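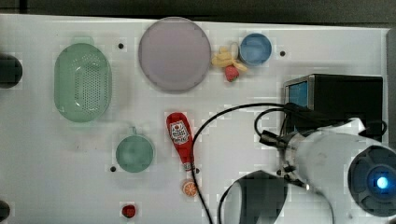
One arm would do, Drurkus said, and the second could wait until July. Two arms meant two service contracts, and the budget had been drawn up for one.

I wrote that down under the quote from Latuheru, which was for two.

11/11/2025
By the author of the Virkex stories

We had until the end of the afternoon to settle the order. The quote ran to five pages. The arm was on the first page and everything else was on the others: mounting plates, cables, spare fingertips, a year of support, delivery to a building with no goods lift. The fingertips were 2,589 a set. I read that line again and then asked whether a set was one finger or two.

Two, said the voice from Latuheru on the speaker.

At Virkex we had always bought the machine first and found the money for the rest later. The old arm had stood under a sheet for most of a winter while we waited for a cable that cost 123. I had signed for that arm. I didn't mention it, and neither did anyone else in the room.

Drurkus wanted to know how often fingertips wore out. Latuheru said it depended what we picked up. I turned the laptop round so that everyone could see the table.
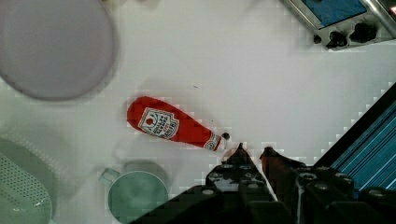 Gripper at the neck of the ketchup bottle, wrist camera.

"Toys," said Drurkus.

"For now," I said.

There was some talk after that about what came after toys, and whether it belonged in this year's plan. I moved the second arm to July and put a question mark beside it. I moved one set of fingertips up to the first order and took out the extended warranty to pay for it. The total came in a little under the line.

Latuheru asked if we wanted the revised quote that evening. I said yes, and asked them to list the cables separately.

Drurkus had already gone to find a coat. I saved the sheet, closed it, then opened it again and deleted the question mark.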